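## Palomino rollout -- what's it doing to your dish crews?

**wonemar_nights** -- Apr 28, 2021

Ok so Grovidcombe got the first Palomino line in November, we're next. Banquet side, 475 covers on a big night. Management says no layoffs, "redeployed." Anybody been through it? What do people end up doing all day. My crew is 7 and they're asking me stuff I can't answer

**ladlehook**

Went through it at the Doder site. Nobody got cut. Three of us went to loading and checking, rest moved to prep. Prep pays the same but the hours are earlier and that's what made people leave, not the machine. Ask about the shift times NOW, in writing

**tray_return**

Same. also the job gets quieter. Used to be four of us yelling over the sprayer, now it's one person and a screen. some like it. I didn't

**grip_and_grin**

I'm on the other end, I do the handling sessions for stacking. Paid by the session, at a regular table in a regular house, chairs and thermos and snacks and all. Mostly it's bowls on plates.

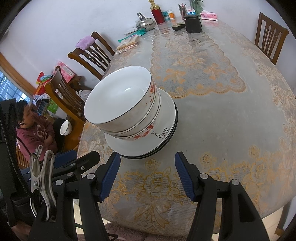
*stack on the lace-pattern cloth, red-flower bowl second from top*

Before this I washed dishes for years so I do know what we're talking about. My back is way better. My wrist, less so -- you hold the gripper out in front of you a long time and squeeze. They should rotate people more

**ladlehook**

so you're training the thing that moved me to 5am prep lol. no hard feelings. mostly

**grip_and_grin**

Fair. I think about it. But somebody's doing these sessions either way and I'd rather it be a person who's carried a stack of bowls before. You know how the rim wants to slide when it's mixed sizes. Try writing that down for an engineer

**ovenmitt_ed**

Disagree w/ most of this. Our dish pit turned over constantly before any robot. People hated it. If a machine takes the scalding part, good. The complaint is really about scheduling and that's a managment problem

**tray_return**

Easy to say from the office. Scheduling changed BECAUSE of the machine. It wants loads spread even, so now we're spread even. Split shifts. I lost my second job over it

**ovenmitt_ed**

Not in an office, I run a line. But ok, didn't know about the split shifts, that's bad

**wonemar_nights**

This is useful, thank you. What about breakage? They showed us a slide, 1,986 pieces a shift, didn't say how many came out whole

**ladlehook**

Flat plates fine. Mixed stacks it gets fussy and stops, then you walk over, restack by hand, press resume. That is the job now pretty much. Get them to count that as work -- ours logged it as "idle" for months

**grip_and_grin**

ugh, idle. Mixed stacks are what they keep giving us more of, so I guess they know

**wonemar_nights**

Writing down: shift times, split shifts, restack time, wrist rotation. Meeting's next week, will post what they say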